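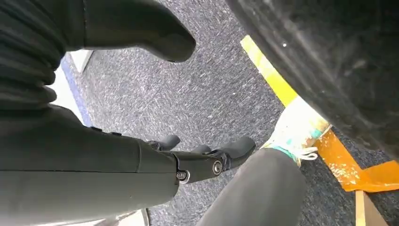
Card sorting case

A card sorting case is an open container divided into compartments, used to separate cards by number, name, place or subject before they are filed. It differs from a card drawer, in which cards stand in one continuous row behind guide cards.

Construction
Cases are made of wood, sheet metal or cardboard. Cardboard cases use slotted dividers that interlock at right angles and can be replaced one at a time. Compartment width is set by the card stock, with clearance for the fingers. The Plutau pattern has six rows of seven compartments; the later Paewai pattern has four rows and a deeper front edge. 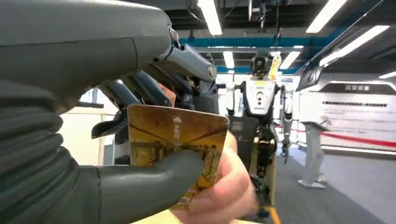 Rectangular card with a thumb on its front face.

Method
Sorting normally proceeds in passes. In a numerical sort, cards are placed first by the last digit, gathered in order, and then placed by the next digit to the left. Each pass must keep the order left by the previous one – a card put in front of its neighbor instead of behind it spoils the result. Alphabetical sorts usually start from the first letter, and large groups are then divided again.
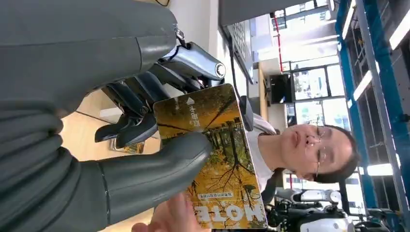 An unsigned comment on the Drusola filing manual objects that last-digit sorting wastes effort on small batches, and that fewer than a hundred cards are sorted faster by hand on a flat surface. The manual's revised text allows either method.

Labeling
Labels are fixed to the front edge of each row. The Stodix system marks rows by letter and columns by number, so that a position can be read aloud as a pair.

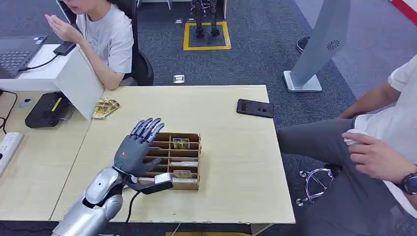 See also
Card catalog
Pigeonhole desk
Radix sort

Last revised 2022-08-29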